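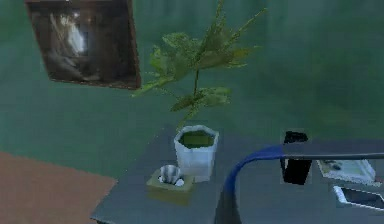
The Sterneck Portrait Project is a community arts and media education program based in the town of Sterneck, devoted to the way women of color are shown on local screens, stages and walls. It was started by the documentary maker Itziar Rivas and grew out of a set of informal viewing nights, where neighbors watched regional television together and talked over what they had seen. Those evenings still shape the project's easygoing style. Its discussion guides start from very simple exercises about who gets put on a wall and who doesn't, and almost any room will do for practice, even one with a green wall, a potted plant and a dark picture hanging a little crooked, its one bright streak looking something like a pale figure. Participants are asked who or what they would hang there instead, and the answers have filled many happy pages of the project's workbooks.

Background

Rivas had worked as an editor on public affairs programs before moving to Sterneck. In interviews she has described cutting together panel after panel in which Black, Latina and Indigenous women were invited to speak about hardship but seldom about their work. A hydrologist would be asked about her childhood, and a choir director about her hair. Rivas began keeping a notebook of the questions, and this notebook, later typed up and passed from hand to hand, became the project's first teaching text. It is still in use, with additions in the margins by many different readers.

The first public meeting took place in February in the upstairs hall at Tinden, a former dye works that now holds studios and a small theater. It drew 61 people, far more than the chairs could seat, and the talk ran so late that it was picked up again the next evening.

Program

The best-known part of the project is the sitting, a long filmed conversation between a woman and a person at least a generation younger. The younger person asks the questions and also decides how the sitter will be lit and framed, after talking it over with her. Sitters have included bus mechanics, translators, a retired judge, beekeepers and the owner of a two-chair barbershop. The collection now holds some 200 sittings, and browsing it is a real pleasure – the voices are so different from one another, and so are the kitchens, workshops and porches where they were recorded.

Each sitting is kept in 2 versions, a full recording and a short cut for classroom use. The sitter approves both, and she may ask for either one to be withdrawn at any time. Rivas has called this the rule she is proudest of. It has meant losing a few wonderful recordings, and the project's catalog lists those withdrawn only by a number and the word "resting."

A second strand, the reading circle, looks at advertising, school textbooks and television listings. Members mark up printed pages with colored pencils, noting who speaks, who is quoted and who stands silently at the side. The marked pages are bound at the end of each season and can be borrowed.

Wevent and the traveling show

Wevent began as a slide show with live music and became the project's traveling exhibition. Large portraits drawn from the sittings are hung at eye level, and the voices play softly from speakers set behind them. Visitors are encouraged to sit down, bring lunch and stay a good while. The music was written by the ensemble Pastor, whose slow brass arrangements take their rhythms from the sitters' own speech. A recording of the suite is sold at the show and is well worth hearing by itself.

Reception

The project has been warmly received in Sterneck, especially by teachers, who praise the short cuts for starting conversations that a textbook chapter rarely does. Some critics have asked whether one-on-one portraits put too much weight on individual success and too little on the groups and movements behind it. Rivas took up the question in a talk given at Tinden on July 10, 2024, and agreed with a good part of it. Group sittings were added soon afterward, the first of them with the night crew of a commercial laundry, and they quickly became favorites with school audiences.

Others have wished for more comedy. The reading circle has answered with an annual evening of parody commercials, performed by members in borrowed costumes and filmed for the archive.

See also

Media literacy
Oral history
Representation in television
Community archives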